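Giving up the big shop 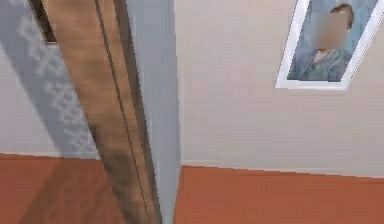 So how do you feed a household without a weekly trip to the supermarket? Little and often, with a list stuck to the fridge and a bag by your keys.

I started in November, after one too many evenings queuing at the big Lombardi out on the ring road (the one with the trolleys that all pull left). Now I walk down to Trarkby market a couple of times a week and buy what we'll eat in the next 2 days. It's 330 steps to the bus stop if my knees are grumbling, and 1,740 if I do the whole thing on foot, which I mostly do!

The surprise has been the veg drawer. I used to find bags of spinach turned to soup at the back of it, and I haven't had one of those in ages. I cook odder things too – last week it was celeriac, twice, with mustard, and I'd have it again tomorrow.

Bread is still a problem. The market loaf goes hard by teatime the next day, so I slice half and freeze it straight away. Loo roll and cat food I still get delivered, I'm not carrying those up the hill. Next job is finding somewhere decent for eggs.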